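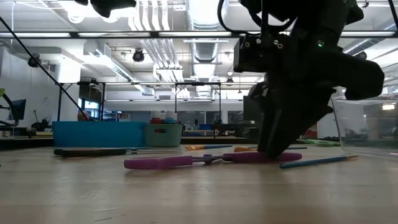
**Ticket 115: desk tidy task, thin tools not picked up**

Component: grasp planner, Kiani build 31
Reported by: Inger Thorlacius
Priority: medium
Status: open, workaround in place

**Summary**

The desk tidy task is supposed to sort craft supplies from the tabletop into containers. Bottles and blocks are handled well. Flat, thin items (brushes, scissors, screwdriver) fail often enough that the task can't be left alone. Gristier wants to know whether the task can go on the August list of chores that run without a person standing by. My current answer is no.

**Symptoms**

1. On brushes, the fingers close above the handle and come up empty. The planner logs the grasp as good.
2. On scissors, the planner picks a point on the handle and descends until the table contact limit trips. The run stops with error 107.
3. After a stop, the planner sometimes requests the same grasp again with no change in height or angle.

**Log**

09:40. Reran the failed job from a cold start. Error 107 on the first scissors attempt. Brushes skipped.

10:05. Checked table height in the config against a gauge block. Config was 5 mm high. Corrected and saved. This explains the empty brush grasps but not the contact stops.

10:30. Reran with corrected height. Brush pickup is better when the brush lies by itself. Two brushes with the tips close together are still segmented as one object, and the grasp lands between them.

11:15. Asked Arik support whether the contact limit can be raised for flat items. Reply: yes, per object class, but they advise against it on wood tops. Left at default.

13:20. Switched to the two-arm layout to see if one arm could separate the brushes before the other picks. The Ditovano scheduler accepts the plan but gives both arms the same target if the brush is near the middle of the table. Added a keep-out zone by hand.
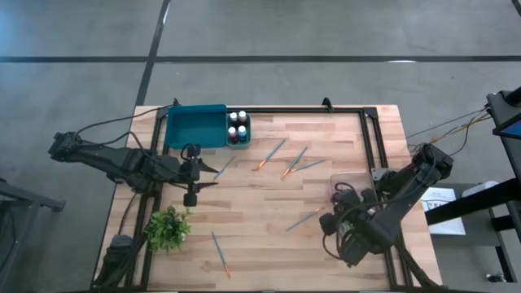 *Two-arm layout. Brushes spread on the bench, paint bottles in the small container at the back left.*

14:10. Tried a slide-to-edge move for the scissors. Works in simulation. On the bench it needs a clear path to the table edge, and the path check treats every brush as an obstacle. Not usable on a cluttered table.

15:00. Comment from I. Thorlacius: a person clears this table in less time than the planner takes to choose its first grasp. Please record cycle time along with success rate. A sort that works but takes all afternoon doesn't count as a finished chore.

15:25. Cycle time logging turned on.

**Workaround**

- Set the table height with the gauge block before each session.
- Space the brushes so that no two touch.
- Take scissors and screwdrivers out of the sort list and put them away by hand.

**Open items**

- Segmentation of touching brushes. Assigned to perception.
- Repeat of an identical grasp after error 107. Needs a retry rule: new angle first, then a new grasp point, then skip and report.
- Planner marks a grasp as good with nothing between the fingers. Check finger width at close before reporting success.
- Duplicate targets in Ditovano. Filed separately, linked to this ticket.

Keep this ticket open until the retry rule is merged and the full item list has been run again at default contact limits.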